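Home > Walls and Ceilings > Wallpaper

Diagonal pattern wallpaper in a small room, where do I start and where does the mismatch go?

Asked by Trinh Thân
Viewed 404 times, 2 people following

I'm papering a small powder room this month. The paper is a floral with ribbons running diagonally both ways so they cross and make diamonds. It's a paste-the-wall type on a nonwoven backing. I've hung plain paper and a small stripe before, never anything with a large repeat.

The label says drop match. From what I've read that means each strip has to shift down by half the repeat before it lines up with the one next to it. My first question is how to cut it without throwing half of every roll away.

The second question is the corners. The walls are not straight. I held a level in the corner behind the toilet and there is a clear gap at the top. If I wrap the paper around the corner, the next wall will start crooked, and with diamonds I think everyone will see it. If I cut at the corner, I don't know how to get the ribbons to meet again.

Last, where do people hide the final seam? The door is on the short wall and the sink is opposite. Old paint is semi-gloss, in good shape. I have 5 rolls and the store says the batch is gone, so I can't get more that match.

Answer by Kam-wah Kong
Marked as helpful by the asker

Start with the paint. Semi-gloss needs a light sanding, a wipe down with a damp sponge, and a coat of wallpaper primer. Let it dry overnight. If you skip the primer on gloss, the seams can lift later, and a powder room is damp enough to make it worse.

For cutting, work from two rolls at once. Mark the first one A and the second one B. Cut all your odd strips from A and all your even strips from B. On a half-drop, strip one and strip three start at the same point in the pattern, so if you cut both from the same roll you only lose the small bit between the end of one strip and the start of the next. B does the same thing starting half a repeat lower. Before you cut anything, unroll a few feet of each on the floor side by side and slide one until the ribbons cross. Write the letter and an up arrow on the back of every strip in pencil. You will turn one upside down otherwise. I have.

Leave a couple of inches extra at the top and bottom of each strip.

Corners: never wrap a full strip around an inside corner. Measure from the edge of the last strip to the corner at the top, middle and bottom. Take the biggest number, add half an inch, and cut the strip to that width. Hang it with the extra turned onto the next wall. Then take the piece you cut off, draw a new plumb line on the next wall, and hang the piece to that line so it laps over the turned bit. If the corner is out of square you will lose a sliver of pattern somewhere between top and bottom. Slide the piece up or down until the ribbons meet at eye level and let the error go to the floor and ceiling. With a diagonal, losing a little width also shifts the crossing a little up or down, so don't expect all of it to meet.

Put your first strip on the wall you see when you open the door, with a line of diamonds centered on it. The last seam goes over the door, where there is only a short piece.

On a ribbon lattice carried over the back wall and both side walls, the corners are where the diagonals have to turn: 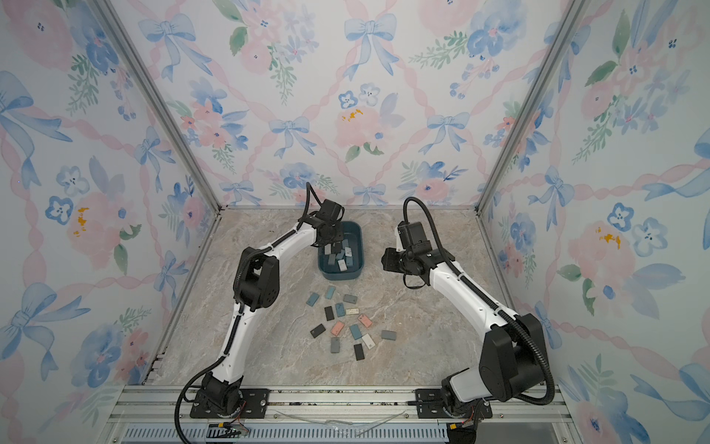
Answer by Indrek Luik

Kam-wah's method is right. I'd add a few things from doing a hallway in a trellis paper last July.

Use a laser if you can borrow one. A pencil line drawn with a two-foot level drifts over a full wall height.

Paste the wall a little wider than the strip. Push the strip into place with your palms and don't pull it. Nonwoven doesn't stretch much but the edges can fray if you keep peeling it back.

Change the blade every strip or so. A dull blade tears wet paper at the ceiling and then you're patching flowers.

Check your roll count again before you open anything. Take the height, round up to the next full repeat, and see how many of those you get from a roll. With a big repeat it is often one less than you think. If it's short, do one wall in paper and paint the rest in a color from the background.

Answer by Định Trương

just do peel and stick, you can pull it off if its wrong. took me one afternoon

Comment from Trinh Thân: I already own the paper.

Comment from Chak-lun Hsiao: Peel and stick took the paint off my wall when I removed it, so test a patch first.

Comment from Trinh Thân: Primer is on. Starting with the sink wall since it faces the door. I did the roll math like Indrek said and I have enough if I don't ruin a strip.

Related questions
Does lining paper hide orbital sander marks?
How to cut wallpaper around a pedestal sink
Seams opening up after a week, paste or primer?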